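How to prepare a robot demonstration for an open day

By Jomar Dizon, updated 6 March 2020

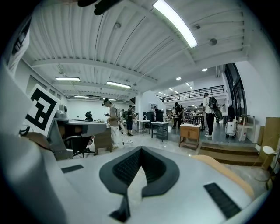

The workshop during the open day, over the top of the hand-held gripper.

In August we opened our workshop at Priltesel to visitors for the first time, and I was responsible for the gripper demonstration. I wrote these steps for the colleagues in Buenaventura who will hold the same event. They can be used for any small demonstration where guests hold the tool by themselves.

Step 1. Choose one task

Take a task which a guest can finish in less than a minute. We used picking up a paper cup and putting it on a plate. In the first plan we had also folding a towel, but the explanation took longer than the folding, so I removed it.

Step 2. Check the markers

Clean the black-and-white square markers on the gripper with a dry cloth. Look at them from the side also. If a corner is lifting, print a new marker and replace it the evening before. Glue needs its time. After this, record 4 short test runs and play them back in Wuser. The path on the screen should be smooth. If it jumps, check the markers again before you change any setting.

Step 3. Arrange the floor

Leave a wide way between the stations. Guests keep their backpacks on and they turn around without looking, so move carts and small tables closer to the columns. Cables go along the wall or under tape. If you have steps to a platform, put one colleague near them.

Step 4. Let the guest try

Show the movement once, slowly, and say what your hand is doing. Then give the gripper to the guest with the handle first. Do not correct the first try. On the second try you can say "a little slower" or "open more". Most people hold too strong in the beginning.

Step 5. Show the result

Play the recording immediately while the guest is still standing with you. For us this was the part with most questions. Keep a short answer ready about where the recordings are stored, and ask for permission before you save anything.

Step 6. Close the station

Delete the test runs, charge the batteries and put the grippers back in the Juketti case. Write down which pads are worn. We had 43 guests at our station, and I changed one pair of pads after lunch.

If your invitation list is near 300, please plan a second station. One was enough for us, but the line became long in the afternoon.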